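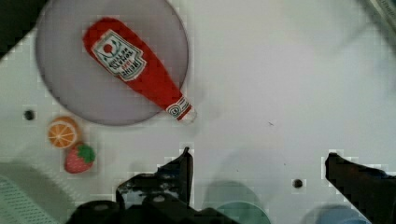 Station 2, June. Plush ketchup bottle on the plate, orange slice and strawberry on the table.

Catberg Toy Library -- Sorting and Returns Automation
Progress report to the Sawatzky Fund, second period
Prepared by Bergþóra Ladefoged, operations

Where we are

The last report ended with the arm bolted down and everyone standing a respectful distance from it. We have since moved closer. Station 2 now runs every morning on returned play-food sets, which were chosen as the first category because they come back in the worst order and because dropping a stuffed strawberry hurts no one's feelings.

The job is dull to describe. A returned set is tipped out, the arm picks up the pieces, and each piece goes to the plate for a check against the set list before it is bagged. The checking is still done by a person. Your grant letter asked us to be clear about that, so I am being clear about it.

What it handles

Soft pieces with a decent bulk to them go well. Flat pieces go less well. Long items tend to end up lying across the plate with one end over the rim, which the Drovex software considers a success and Danish Farooqui considers a matter of opinion. We have agreed to count it as placed if it stays put, and to stop discussing it at lunch.

Of the 5 set types in our plan, 4 are now running at the station. The fifth is the tea service. It has saucers. We would like to talk about the saucers separately.

What has changed for staff

Before the station went in, sorting was a shared chore on a rota, done standing up, usually by whoever had failed to look busy. The returns desk now has one station operator per shift. The operator tips out the sets, watches, checks the plate and steps in when something gets stuck. It is seated work, and we have had fewer complaints about backs and more about boredom. We have cut operator turns to 60 minutes as a result. The first version of the schedule had people there all morning, and I was told what they thought of it in some detail.

No positions have been cut. The hours freed up have gone to repairs, where the backlog had become something of a landmark. Two of the desk staff asked to move to repairs full time and have done so. One of them has asked to move back. We are sorting this out.

Danish has taken on the daily setup, which was supposed to be a shared duty and has drifted to him on account of his being good at it. This is a weak spot. When he was out in June the station sat idle until lunch while the rest of us read the manual aloud to one another. Training for a second setup person is now in the plan, and it will be me.

Problems

The gripper fingers came from Gemton and have picked up scuffs. They still close properly, but we would like a spare pair on the shelf. The tabletop is white, as advised, and shows every mark made on it. We wipe it down at the start of the shift and have given up on making it look new.

The set lists themselves turned out to be in poor shape. Several describe pieces we have not owned for years. Cleaning them up was not in the budget and has taken more time than the arm has. It should arguably have been done a decade ago with a pencil.

Next period

We plan to train the second setup person, finish the set lists, and make a decision on the tea service. We also ask to move the unspent signage money to spare fingers. The signs were going to say that the robot was friendly, and staff felt strongly that this should not be put in writing.

Spending is on track apart from that line. The table of costs is attached separately, along with the operators' comments, which I have left as they wrote them -- including the ones about me.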